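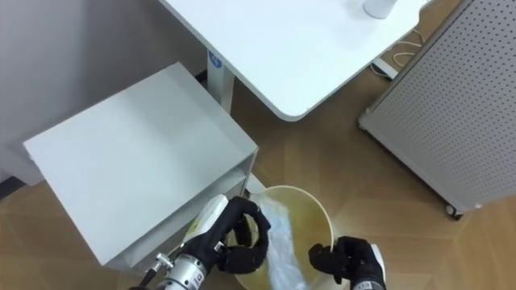 4. Wiping down the open-shelf cabinet

Use this section after assembly and whenever the cabinet is moved to another room. The steps apply to the Tindasberg cabinet and to the Estuvia desk that shares its finish.

You will need a plastic bowl, a soft cloth, and mild dish soap.

4.1 Clear both shelves and the top panel. Small items can stay on the desk while you work.

4.2 Set the bowl on the floor in front of the open compartment. Do not stand it on the top panel.

4.3 Fill the bowl with lukewarm water, no more than 3 inches deep, and add a drop of soap.

4.4 Put the cloth in the bowl and leave it for a minute. Wring it out with both hands until it stops dripping.

4.5 Wipe the top panel first, then the sides, then the inside. Work from the back of the compartment toward you.

4.6 Rinse the cloth and go over the lower shelf again. Dust collects along the rear seam.

4.7 Dry all surfaces with a second cloth. Leave the shelves empty for 10 minutes before putting anything back.

CAUTION: Do not use bleach, scouring powder, or steel wool. Scratches in the coating are not covered by the warranty.

NOTE: Cabinets made before 2025 have felt pads under the base – keep these dry. Replacement pads are sold in packs of 20 (see Section 7, Spare parts).

4.8 Empty the bowl and hang the cloth up to dry.

5. Adjusting the lower shelf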